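The Grip at Farkovent

My grandmother used to say that a thing which drops your plate once will drop it again, and she was talking about a tea tray with a loose handle, but I thought of her all that October, when the grippers at Farkovent began letting go.

It was never the heavy things they dropped. I want that understood, because the people at Butau, who had paid for the work, kept asking us whether we were overloading them. We weren't. A gripper would carry a full bottle the length of the hall and set it down as sweetly as you please, and then it would pick up a napkin, or a lemon, or a little wooden dish, and somewhere in the middle of the trip the fingers would simply open. They opened wide, too, the way your own hand does when you've touched a stove.

The first one cost us a dish. The second cost us a bowl of soup, and the third opened over my foot with a pair of kitchen shears in it, and I have a scar there still, a small one shaped like a comma. After that a sign went up by the door and we all wore proper shoes.

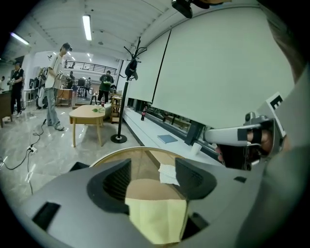 I was the one who kept the fault book, a fat green ledger with Starnell stamped on the cover, and I was prouder of it than I had any right to be. Every drop went in, with the hour and the object and whatever I had noticed, and by the middle of the month there were 33 of them. I read it on the bus and I read it in bed. Up under that white arched ceiling, with the long lights on and the others busy with their devices, I would sit down after lunch and read it again, hoping the drops would arrange themselves into something. They had no use for my hopes. They came in the mornings and in the afternoons, with new pads and old ones, and once -- I had underlined this twice -- with no object in the fingers at all.

It was that last one that kept bothering me. A hand that opens when it's empty isn't losing its grip on anything, is it? It has been told to open. So on the Monday I stayed late, after the rest had gone for the bus to Montes, and I set one gripper on the bench with a crumpled tissue in it and watched. I had brought a sandwich and a cardigan, and I felt a little foolish, like someone waiting up for a cat.

Around 10 the freight elevator went down, empty, as it did every night, and the fingers opened.

I called it back up. I closed the gripper on the tissue again and sent the elevator down, and the fingers opened again. I must have done it until midnight, grinning like a child with a light switch, riding nothing up and down that building for the pleasure of being right.

There was a cable, you see, laid in the same channel as the elevator's own wiring, and every time that old motor started, it sent a little shiver through, and the grippers took the shiver for an order. The cure was a shielded cable and a new channel along the other wall. We had it done by the end of the week, and I wrote the last entry in the ledger in my best handwriting.

I still have the shoes. And even now, when somebody hands me a cup, I find I'm listening for an elevator before I take it.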